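Téléopération en simulation : le bras droit dépasse la poignée du tiroir

Forum d'entraide Stollimow > Apprentissage par démonstration

Ornell
Bonjour,
J'enregistre des démonstrations pour une tâche simple : ouvrir le tiroir d'une commode dans une chambre simulée, avec un robot à deux bras que je pilote au casque et aux manettes. J'ai 36 démonstrations et je n'en garde que 11. Dans les autres, la pince droite arrive devant la façade, puis les doigts passent au-dessus de la fente de la poignée ou cognent dedans. 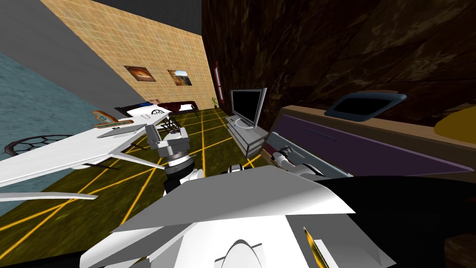

Le bras gauche ne sert à rien dans cette tâche, mais il bouge quand même parce que je tiens les deux manettes. Est-ce que ça gêne l'apprentissage ? Et comment faire pour viser correctement une fente aussi fine ? J'ai déjà baissé la vitesse, sans grand changement.

Fundo
Deux choses à séparer.

Pour la visée, réduis l'échelle des mouvements près du meuble. Chez moi, une gâchette fait passer le rapport main/pince de 1 à 0,3. J'approche à l'échelle normale, je m'arrête devant la façade, j'appuie, puis je termine lentement. Aligne d'abord l'orientation des doigts sur la fente et avance ensuite. Si tu corriges l'angle pendant l'avance, tu touches presque toujours le bord.

Pour le bras gauche, oui, ça gêne. Le modèle apprend aussi tes tremblements. Verrouille-le dans une pose fixe au début de l'épisode et enregistre cette pose comme consigne constante. Vérifie aussi la tête : si la vue penche beaucoup au moment de la saisie, recale-la avant de lancer l'enregistrement.

Garde les essais où tu rates puis rattrapes la poignée. Ils sont utiles, à condition que le tiroir finisse ouvert.

Frei
Moi j'ai fait 638 démos sur un placard et ça marchait moyen, donc le nombre ne fait pas tout. Essaie avec un autre casque.

Ornell
Merci Fundo. Avec la gâchette et le bras gauche verrouillé, j'arrive à attraper la poignée bien plus souvent. Je refais toute la série sur cette base. Pour le casque, je n'en ai qu'un.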